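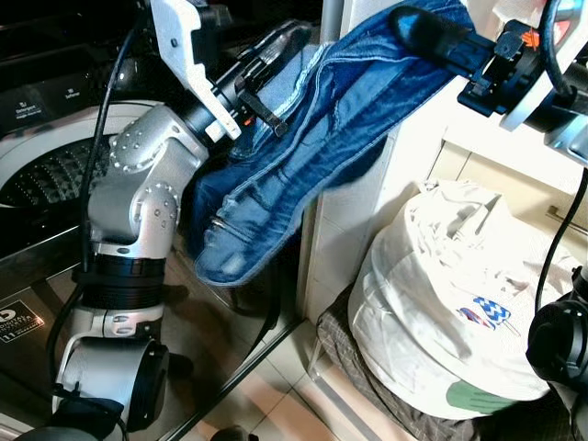
How soon can I wash clothes after the Flovix comes out of the box?
Once the shipping bolts are out, the hoses are tight and you have run one empty cycle. Plan on an afternoon for the whole job, and you can be washing by dinner.

Section 2: Setting Up Your Flovix Compact Washer

We love this little machine, and we think you will too once it is sitting level and humming along. Most of the calls we get at Trukolex trace back to the first hour of set-up, so please take this section slowly and do the steps in order. Section 3 covers the cycles in detail.

2.1 What you need

Before you start, gather:
- The wrench from the parts bag (taped inside the drum)
- A small level, or a level app on your phone
- An old towel
- A bucket
- The Droltard inlet hose with its two rubber washers
- The gray drain hose and its plastic hook
- A grounded 120-volt wall outlet within reach of the cord

Note: If your sink faucet has inside threads, you will also need the Hong adapter. It comes in its own small envelope, tucked under the foam tray. Check there before you throw the foam away!

2.2 Remove the shipping bolts

1. Leave the washer unplugged.
2. Turn it so the back panel faces you. Walk it from corner to corner on the towel and you will spare both your floor and your back.
3. Loosen the 3 bolts on the back panel with the wrench, turning to the left.
4. Pull each bolt straight out, together with its rubber sleeve. A firm wiggle helps.
5. Press the plastic caps into the holes until they click.
6. Put the bolts and sleeves in a bag and keep them with this guide. You will want them again if you ever move house.

CAUTION: Never run the washer with the shipping bolts in place. The drum cannot swing freely, and the first spin can damage the suspension. This kind of damage is not covered by the warranty.

2.3 Choose a spot and level it

The Flovix stands 38 inches tall with the lid open, so check for shelves and cabinets overhead. Tile, concrete and sturdy wood floors are all great. Thick carpet is not, and neither is a raised platform unless it was built to hold a washer.

1. Slide the washer into place, leaving a hand's width behind it for the hoses.
2. Set the level on top, first side to side, then front to back.
3. Turn the front feet to raise or lower each corner. The rear feet are fixed.
4. Push down on opposite corners. If the washer rocks, adjust again.
5. When it sits still, tighten the lock nut on each front foot up against the body.

Do not skip the lock nuts. They are what keep the feet where you put them, and a well-leveled Flovix is wonderfully quiet.

2.4 Connect the water

1. Run the faucet into the bucket for a minute to flush out any grit.
2. Put a rubber washer in each end of the Droltard hose.
3. Screw the straight end onto the faucet by hand. If you are using the Hong adapter, put that on first.
4. Screw the elbow end onto the inlet at the back of the machine.
5. Give each end another quarter turn with the wrench. Stop there. Overtightening squashes the rubber and makes a leak more likely.
6. Open the faucet slowly and look at both ends. Wipe them with a dry finger and look again.

Note: A single drip when you first open the faucet is fine. If it keeps coming, shut off the water, take the hose off, reseat the washer and try again.

2.5 Connect the drain

1. Push the drain hose onto the outlet and slide the clamp over the joint.
2. Clip the plastic hook near the free end of the hose.
3. Hang the hook over the edge of a sink, or lower it into a standpipe.
4. Tie the hose to the faucet or pipe with the strap from the parts bag.

CAUTION: Water leaves the washer with real force. A hose that isn't tied down can jump out of the sink and soak the room. Also be sure the sink is clear, with nothing lying over the drain opening.

2.6 Run the empty cycle

1. Plug the cord straight into the wall. No extension cords or power strips, please.
2. Close the lid.
3. Turn the dial to RINSE + SPIN and press START.
4. Stay nearby. Listen for the fill, a short pause, the drain pump, and then the spin building up.
5. When the light goes off, check the floor and every connection.

You may find a little clear water in the drum before you begin. Every Flovix is water-tested at the factory, and yours passed!

2.7 Your first real load

Start with something easy, like towels or T-shirts, and fill the drum loosely to the line. It is tempting to stuff it full on day one, but clothes need room to tumble through the water.

1. Empty all pockets.
2. Close zippers and hook any bra clasps.
3. Turn dark items and denim inside out.
4. Measure the soap with the cup. Use liquid soap marked HE, and stay below the second line for a normal load.
5. Choose DAILY, then press START.

Heavy things soak up a lot of water and tend to pile up on one side of the drum, so mix them with lighter pieces.
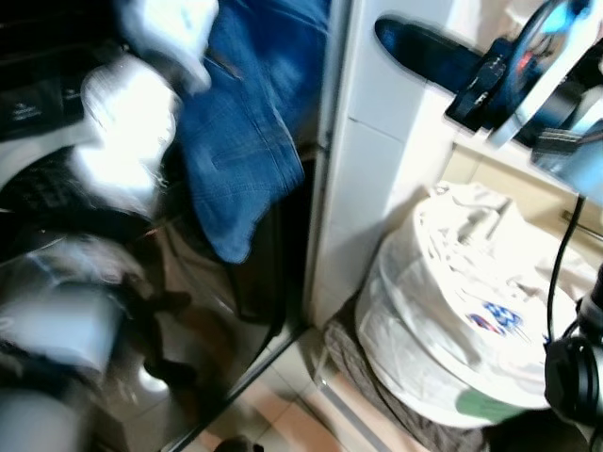

If the load does get lopsided, the washer will slow down, shuffle things and try the spin again. After its third try it stops and blinks the BALANCE light. Open the lid, spread everything out by hand, close it and press START. The cycle picks up where it left off.

A few pairings that work nicely:
- One bath mat with two or three towels
- A sweatshirt with a handful of T-shirts
- Work pants with pillowcases

Note: Never wash a waterproof jacket or a shower curtain on a full spin. Water gets trapped in the folds and the drum can shake hard. Use GENTLE and let the item drip over the tub.

2.8 After each load

1. Take the clothes out right away and shake them once before hanging or drying.
2. Close the faucet.
3. Wipe the rim and the underside of the lid.
4. Leave the lid open until the drum is dry.

The lint filter sits under the round cap at the bottom front. Clean it once a month at first, then set your own pace. Homes with pets will see it fill faster. Put the towel down before you open the cap.

2.9 The cycle counter

Press and hold DELAY to see how many loads your Flovix has done. At 500 loads the display shows HOSE, your reminder to fit a new inlet hose. Please change it even if the old one looks fine. To clear the message, hold DELAY and START together until you hear a beep.

2.10 Quick fixes

Washer won't start: Check that the lid is fully closed and the plug is pushed all the way in.

Fills very slowly: Open the faucet all the way. If that doesn't help, close it again, unscrew the elbow end of the hose and rinse the small screen inside the inlet.

Water drains while it fills: The drain hose is too low. Raise the hook above the top edge of the drum.

Loud banging in the spin: Stop the cycle and look for shipping bolts. Then check the level again (2.3).

Too many suds: Run RINSE + SPIN with no added soap, and use less next time.

Set-up guide text revised Tue 5 March. Applies to all Flovix models with a round dial.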